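4.2 Reporting rules for simulated handover trials

Most of the disagreement between groups working on bimanual picking comes down to what each of them writes down. Two labs can run the same task on the same robot model and publish success rates that can't be compared, and we think this is one of the most fixable problems in the field. The draft practice we propose, which grew out of the Iltier task set, has 5 required fields: scene version, start pose, object pose, reach path and stop condition. We applied it to 4,000 simulated episodes built on the Eltau conveyor layout. The results were encouraging from the first batch, and annotators who had never seen the task before could fill in the form without help. 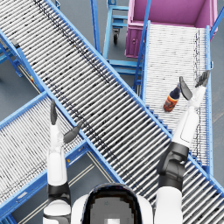
Figure 7. Simulated conveyor layout with a bottle within reach of the robot's open right hand.

Reach path is the field that gave us the most to talk about, and it is also the one we are most excited to see adopted. Earlier templates, including the one used in the Tredon trials, recorded only the distance from gripper to object. In layouts with stacked conveyors that number hides a lot. The right arm in Figure 7 extends across the highest conveyor to get to a bottle standing on another one, so a short distance on paper would say nothing about the structure lying under the forearm. Our rule is that any path passing over a second work surface must name that surface and give the smallest clearance along the path. Of the 700 episodes we re-annotated by hand, 416 needed a surface name that the old template had no place for – a much larger share than we expected.

Stop condition was harder to settle. Aguirre's original wording allowed an episode to end "when the object is secured," and annotators read this in very different ways. The current draft asks for a measurable state of the hand and the object together, held for a fixed number of simulation steps. An open hand next to an object is always logged as pre-grasp, however close the fingers are. We also ask that the idle arm be logged in full. It is tempting to leave it out – the file gets smaller – but an arm held above a neighboring rail still takes up space that a safety check has to cover.

The Kristiansen annotation tool now supports all of these fields, and older logs can be converted if joint angles were saved at every step. Logs without joint angles should keep their original format and be marked as such in any comparison table.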